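Questions We Keep Hearing About the Robot Arms in Refurbishing

This page started as a list taped to the break room fridge at Clasby. People wrote a question, somebody else scribbled an answer, and by June the paper had so many arrows on it that it seemed kinder to everyone to type it up. If you work here, or you're thinking about working here, or you're married to somebody who comes home talking about it, we hope it helps. Questions are in no special order.

What do the arms do all day?

They help take apart and check over retired computer equipment. Our customers send us servers and other rack gear they've finished with, and our job is to find out what can go back into use, what can be stripped for parts, and what has to go to the recycler. A lot of that work is the same small motion again and again – press a latch, pull a part, set it in a tray, turn the unit, do it once more. The arms are taking over some of those motions. They don't decide what a machine is worth, and they don't talk to customers.

How many people work in refurbishing, and did that change?

There are 74 of us on the floor across both shifts, and that's the same number as before the first arm arrived. We know that's the real question behind most of the others, so we'd like to be plain about it. No position was cut when the arms came in. Two people have retired since then and both of their spots were filled. We can't promise what the company will look like in ten years, and we'd be a little suspicious of anybody who did, but the plan we have in writing covers the next two years and has the same headcount in it.

Then why bother with them?

Hands, mostly. Before we started, Janka Vondráček, who runs health and safety for us, went back through the first aid log and the time-off requests and found 141 entries in a single year that had to do with wrists, thumbs, or cut fingers. Metal rails have sharp edges, and stiff latches are hard on the thumbs when you've been at it since seven in the morning. Many of us had gotten used to going home sore and thought of it as part of the job. It doesn't have to be, and we're a bit embarrassed that it took a robot project to make us add it all up.

Who teaches an arm a new task?

The people who already know how to do it by hand. We tried it the other way first, with an outside crew from Vedamska writing everything from the manuals, and they were lovely people and very patient with us, but manuals don't tell you that one family of latches needs a little sideways nudge before it lets go. Now a technician sits with one of the two programmers for a day or so, showing how the job goes, and the programmer builds the routine around that. If it's your know-how going into the machine, you get the training rate for those hours. That was a sore point early on and it's settled now.

Finger placement takes up most of that time. A gripper that comes in at a slightly wrong angle will push against the chassis and miss the latch entirely, and it'll do that all afternoon if you let it, with no sense of shame whatsoever.

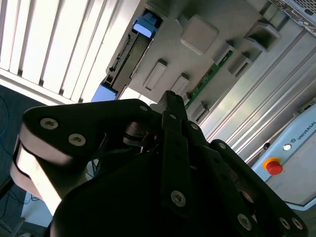

After that come the slow runs, with the technician standing by, and then the slightly less slow runs, and plenty of coffee. A routine needs 17 clean passes in a row before we let it join the regular work. One miss and the count goes back to zero. People groan about that rule, especially at pass 15, but we've kept it.

Do I need to know how to code?

No. You'll need to learn how to start a routine, pause it, clear an error, and write a decent note about what went wrong. The course takes three mornings, and you're paid for all of them. Hélène Lemieux teaches it, and she spent years on the disassembly bench before she ever touched a controller, so there's no question too basic to ask her. If you'd like to go further and learn the programming side, put your name down with her. There's usually a wait.

What if I just don't want to work with one?

Then tell your shift lead. There are still hand benches, and there will be for a long time, as plenty of what comes in is bent, odd, or missing half its screws. Some of our most experienced people prefer the hand benches and we'd be in trouble without them. It won't affect your pay grade.

Is it safe to stand next to one?

Within the rules, yes. Every station has a stop button, and you should press it any time you feel uneasy. You won't be asked to justify it. Keep long hair tied back, leave lanyards in your locker, and please don't reach in to "just fix" a part while a routine is running. Pause first. Janka will happily go through the full station check with you, and she does mean happily.

Does the arm keep track of how fast I work?

It keeps track of itself. The log shows how many cycles it ran, where it stopped, and which error it gave. There are no names in it. Last quarter it recorded 2,853 cycles, and the main use we made of that was ordering new finger pads before the old ones wore through. Supervisors don't use the log in reviews, and that's written into the floor agreement, on the page after the part about breaks.

Is it noisy?

Less than the old shredder, more than the radio. Earplugs are by the door.

Where do I send a question that isn't on this page?

Leave it in the box by the time clock, or tell Hélène. The fridge list is still up too, and we do read it.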